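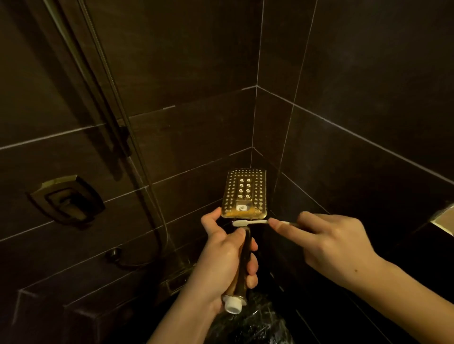

5 min read

Filed under: Guides > Two-hand tasks > Wet rooms

Monday, August 31, 2026
Sixten Midtbø

4. Recording and labeling the shower head task

This section covers the handheld shower head task in the Keltham set. A person cleans the head with a toothbrush and handles it between cleaning passes, and the recording is taken from head height. The recordings are used to train the two-arm policy described in section 6. Sections 2 and 3 (calibration and Himuvon setup) must be finished first.

4.1 Before recording

1. Choose a shower with a handheld head that can be unscrewed from its hose. Fixed overhead heads belong to a different task code.
2. Set Himuvon to the wet room profile. Dark tile needs the longer exposure, and the default profile loses the edges of the fingers.
3. Ask the person to push sleeves above the elbow. The wrist tracker uses the forearm as well as the hand.
4. Have the person hold both hands open in view for a moment, then start the recording.

Caution: Wet floors are slippery. The person should have firm footing before lifting both hands to the work.

4.2 Recording

5. Let the person clean in whatever order they like. Do not give a script. In our first round we scripted the order, and the policy learned the order better than it learned the brushing.
6. Ask for the work to stay in front of the chest, with the head tilted down to follow it.
7. Keep recording when the grip changes. Regrasps are the most useful part of the data.
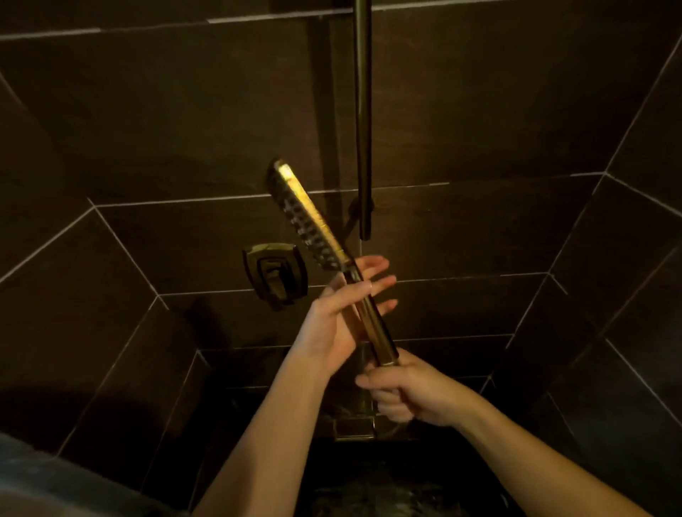
8. Stop after 20 minutes, or sooner if the person is tired. Slow, tired motion is hard to tell apart from careful motion at the labeling stage.

Note: Gold and brass finishes reflect light, and the reflections move when the handle turns. Leave them in. Filtering them out made the policy worse on shiny fixtures and no better on dull ones.

4.3 Labeling

Open the session in Oment and label each hand on its own track. Both tracks must be filled from start to finish.

9. Mark each hand as holding, working, supporting or free. A hand that grips the handle while the other brushes is "holding". The hand with the brush is "working".
10. Mark a hand as "supporting" when it touches the shower head but the fingers are not closed around it. Labelers disagree on this one more than any other, so have a second person check it.
11. Mark which end of the handle each hand is on. Use "head end" and "hose end". Do not use left and right, which swap whenever the shower head is turned.
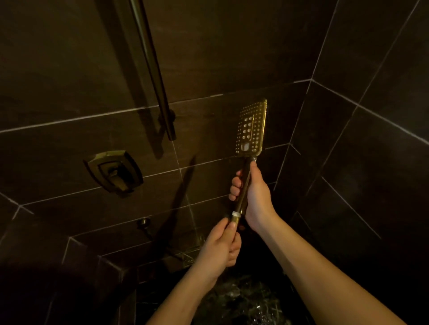
12. Label the hose end separately when fingers are on the threads or the connector. A pinch there is a different grasp from a fist on the handle, and the two should never share a code.
13. If running water or a shadow hides a fingertip, set the fingertip to "unsure". Do not guess its position.
14. Export with the Magnusson splitter, which keeps all clips from one session on the same side of the split.

4.4 What to expect

The current set has 3202 labeled clips, with 141 held out for testing. Training with separate tracks for each hand cut dropped grasps by 23 percent on the held-out clips, compared with one shared track. Those are replay results in simulation. Brushing pressure is not measured by this method, and the policy has to get it from the wrist force sensors (see 6.3).

If your export reports "track gap", go back to step 9 and look for a stretch where one hand was left blank.

Last updated for Oment export format 2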